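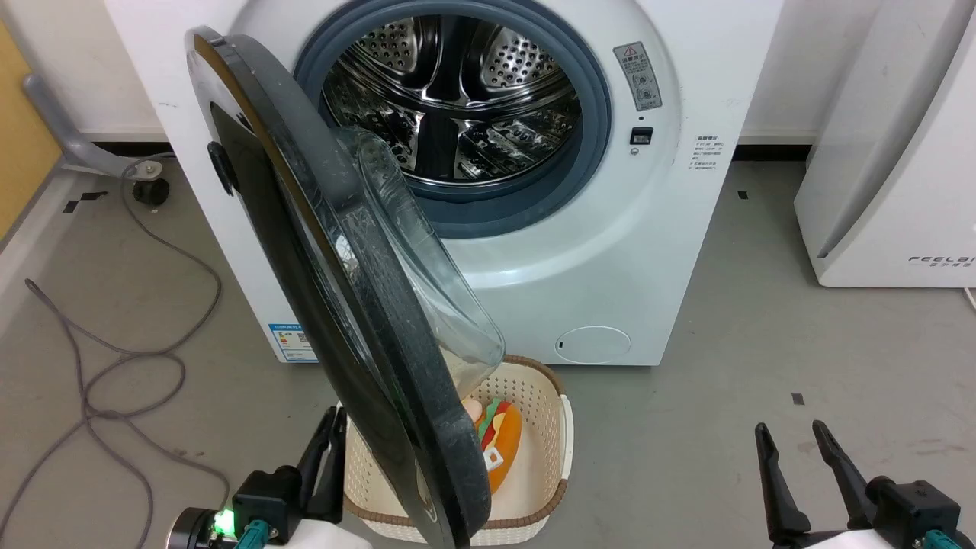
The hamburger in the basket, with the washing machine open behind it.

14th December

In our flat the soft toys get a bath two times a year, in May and before the holidays. I write down how I do it because my friend Lizelle Botha asked me, and because every time I forget something myself.

First I collect them in the laundry basket, the cream one with the brown rim. It is the right size for one load, and if they do not fit in the basket they also do not fit in the drum. The hamburger always goes in early. My daughter got it when we lived in Esmont and it has slept in three beds since then. The pink one is more delicate, so I look at its seams first and close any small hole with a few stitches.

Then I wipe the door. I was never careful with this before, but the black rim takes a lot of dust, and when the door is wide open the dust is very easy to see. The grey rubber ring also needs a cloth, especially in the fold at the bottom, where I once found a hair clip and a coin. The round cover at the lower right of the machine is for the filter. I open it with an old towel on the floor, as some water always comes.

The instructions on the front are in Chinese, and I read it slowly. Keith Hoani from downstairs has a similar machine and he made me a little list of the programmes, which I keep inside the cupboard. For toys I choose the gentle one, at 20 degrees, with half of the usual soap and no softener. Each toy goes in a pillowcase with a knot. Without the pillowcase the labels get twisted and the fur looks tired.

Drying is the long part. I press them in a towel and put them near the window, and I turn them in the morning and in the evening. The hamburger needs almost two days because it is so thick in the middle. My daughter asks for it at bedtime, of course, and we have to negotiate.

Next I want to try the curtains.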